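Datensätze > Textil und Bekleidung > Zidik > README

Zidik: Maß- und Etikettendaten zu gebrauchter Oberbekleidung

Stand: 16.11.2025

Kurzbeschreibung

Zidik enthält 1692 Datensätze zu gebrauchten Jacken, Hosen und Hemden aus Textilsammlungen. Jeder Datensatz verbindet die Angaben des eingenähten Etiketts (Größe, Faserzusammensetzung, Pflegesymbole) mit Maßen, die am flach liegenden Kleidungsstück abgenommen wurden. Der Datensatz dient dem Vergleich von Größenbezeichnung und tatsächlichem Maß. Für Aussagen über den Neuwarenmarkt ist er nicht ausgelegt.

Dateien

stuecke.csv — eine Zeile je Kleidungsstück, Schlüssel ist stueck_id
masse.csv — eine Zeile je Einzelmessung, verknüpft über stueck_id
fasern.csv — Faseranteile laut Etikett, eine Zeile je Faser und Bauteil
pflege.csv — Pflegesymbole als Kürzel
groessen_map.csv — Zuordnung von Größenbezeichnungen zu Größensystemen

Alle Dateien sind UTF-8-kodiert, Trennzeichen ist das Semikolon, Dezimalzeichen der Punkt. Leere Felder bedeuten »nicht erhoben«. Der Wert NA steht ausschließlich für »erhoben, aber nicht lesbar«. Wer die Tabellen mit pandas einliest, muss keep_default_na=False setzen, sonst fallen beide Fälle zusammen.
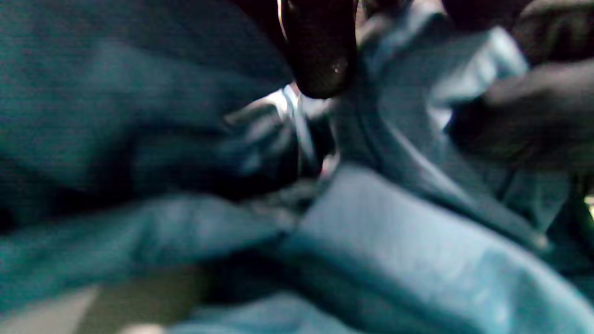 Messvorschrift

Gemessen wird immer am geschlossenen Stück, auf ebener Unterlage und ohne Zug. Falten werden vor dem Anlegen des Bandes ausgestrichen. Die Brustweite wird unterhalb der Armlöcher von Seitennaht zu Seitennaht genommen und nicht verdoppelt. In der Spalte wert_mm steht folglich die halbe Weite. Bei Raglanschnitten beginnt die Ärmellänge an der Halsansatznaht, bei eingesetzten Ärmeln an der Schulternaht; das Feld aermel_typ gibt an, welcher Fall vorliegt. Kapuzen gehen nicht in die Rückenlänge ein.

Für Hosen gelten Bundweite, Schrittlänge, Leibhöhe vorn und Fußweite. Ein elastischer Bund wird zweimal gemessen, entspannt und gedehnt. Der gedehnte Wert streut stark und sollte nur innerhalb derselben Erfassungsstelle verglichen werden.

Jede Messung wird auf ganze Millimeter eingetragen. Die tatsächliche Genauigkeit ist geringer. Für 200 Stücke liegen Zweitmessungen durch eine andere Person vor (masse.csv, Feld durchgang = 2). Sie sind nicht in die Hauptwerte eingerechnet und eignen sich zur Schätzung des Messfehlers. Dünne, glatte Gewebe schneiden dabei schlechter ab als Baumwollköper, am schlechtesten gefütterte Jacken mit verschobenem Innenfutter.

Etikettendaten

Die Faserangaben wurden wörtlich abgeschrieben und danach normalisiert. Das Feld faser_roh enthält den Wortlaut in der Sprache des Etiketts, faser_norm die deutsche Bezeichnung. Mehrsprachige Etiketten sind nur einmal erfasst, und zwar in der zuerst genannten Sprache. Summen der Anteile, die nicht 100 ergeben, wurden belassen. Sie gehen meist auf abgeriebene Ziffern zurück, gelegentlich auf Fehler des Herstellers.
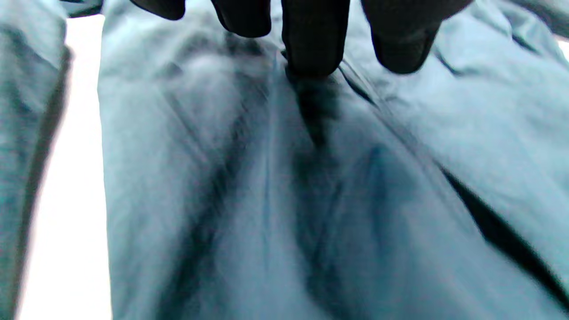

Größenbezeichnungen sind der schwierigste Teil. Auf manchen Etiketten stehen mehrere Systeme nebeneinander, auf anderen nur eine Zahl ohne Land. Die Zuordnung in groessen_map.csv folgt der Reihenfolge: ausdrückliche Länderangabe, Sprache des Etiketts, Plausibilität der Zahl. Der verwendete Schritt ist im Feld map_grund dokumentiert. Einträge mit map_grund = plausibel sollten für Regressionen nicht verwendet werden, der Zirkelschluss ist offensichtlich.

Herkunft und Zusammensetzung

Die Stücke stammen aus den Sammelstellen Cakano und Mägi. Mägi liefert fast 800 Stücke, überwiegend Arbeits- und Freizeitkleidung, Cakano den Rest. Die Verteilung der Kleidungsarten unterscheidet sich deutlich zwischen beiden Stellen; ein gepoolter Mittelwert ohne Gewichtung ist daher selten sinnvoll. Kinderkleidung wurde nicht aufgenommen, ebenso Strickwaren, deren Maße von der Auflage abhängen.

Bekannte Probleme

- Bei neun Stücken aus Mägi sind Bundweite und Fußweite vertauscht. Sie sind mit flag_tausch = 1 markiert, aber nicht korrigiert.
- Nachträglich gekürzte Ärmel und Hosenbeine wurden nur vermerkt, wenn die Änderungsnaht eindeutig war.
- Die Farbe ist frei eingetragen. »Blau«, »hellblau« und »graublau« sind nicht trennscharf.
- Einlaufen durch Wäsche ist nicht herausrechenbar, die Anzahl der Wäschen ist unbekannt.

Änderungen

Im Oktober wurde das Feld aermel_typ ergänzt und die Prüfroutine auf das Werkzeug Trisard umgestellt. Trisard meldet doppelte Schlüssel, unbekannte Pflegekürzel und Maße außerhalb der in schema.json hinterlegten Grenzen. Maßwerte wurden bei der Umstellung nicht verändert.

Kommentare

Heino Butkienė
Ist die Rückenlänge bei Kapuzenjacken ab der Kapuzennaht oder ab dem Halsloch innen gemessen? In der Messvorschrift steht nur, dass die Kapuze nicht mitzählt. Bei meinen eigenen Stücken macht das einen merklichen Unterschied.
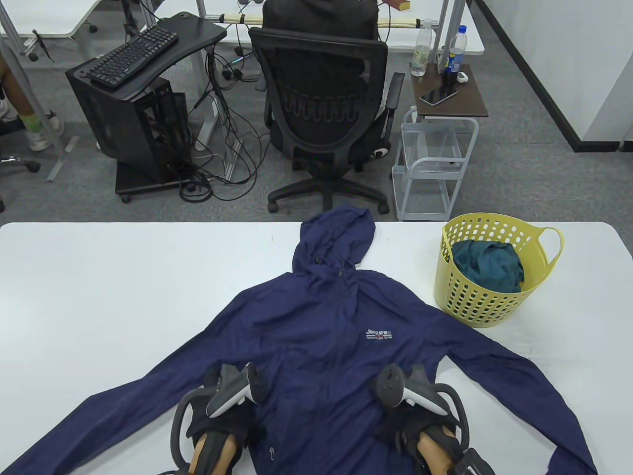

Aivar Rozīte
Ab der Kapuzennaht, hintere Mitte, bis zur Saumkante. Steht so in schema.json unter ruecken_mm, fehlt aber in der README. Bei abnehmbaren Kapuzen gilt die Kragenansatznaht.

Heino Butkienė
Danke. Dann passt mein Skript. Eine Frage noch zu pflege.csv: Ist das Kürzel für »nicht bügeln« auch gesetzt, wenn das Symbol auf dem Etikett ganz fehlt?

Aivar Rozīte
Nein, fehlende Symbole bleiben leer. Das Kürzel steht nur bei durchgestrichenem Bügeleisen.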